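About Kamham

Hi, I'm Oliwia Kurek, and I started Kamham after eight years of reading other people's patents for a living. I liked the reading (yes, really) but I didn't like how the results got delivered, usually as a giant spreadsheet that landed on a Friday afternoon with no one around to explain it. So I went out on my own, and pretty soon Thư Lò came along too, and we've been arguing happily about claim wording ever since.

What we do is patent searching and trademark watching for small companies. Say you've got a new hinge, or a new way of sorting parcels, and you want to know who got there first before you pay an attorney to file. We look. We read the old stuff, the foreign stuff and the badly scanned stuff, and then we write it up in plain English, 15 pages at the very most. If you already have a lawyer, great, we'll send it straight to them. We're not a law firm and we don't give legal advice, but we get along well with people who do!
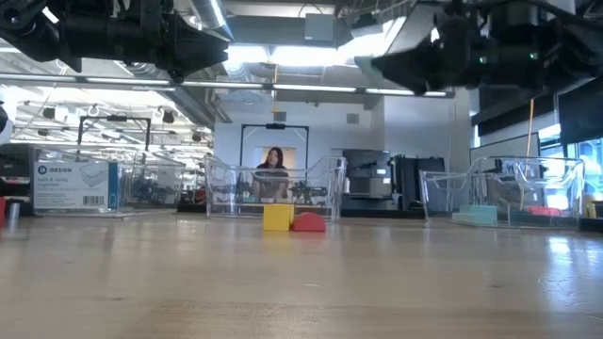
Our longest search so far took in 194 patent families, and Hiếu Đồng read every single one. Hiếu runs the technical side and speaks Vietnamese, German and pretty good Japanese, so a lot of the translation checking ends up on his desk. Adjoa Eshun handles trademarks, and she's the one you'll hear from when somebody files a name that sounds a bit too much like yours. She also does our invoices, so please be nice to her.

We quote a fixed price up front. A basic search takes 2 weeks, and if we find something on day one that sinks the whole idea, we call you that day and only bill for the time we spent.

In March we moved in upstairs from the old Vundard office, which has better light and a much worse elevator. Come by if you're in the neighborhood, or use the contact form and tell us in a few lines what you're working on. Please leave out the secret part until we've signed your NDA. Thư usually answers the same day, and I get to mine by the next morning.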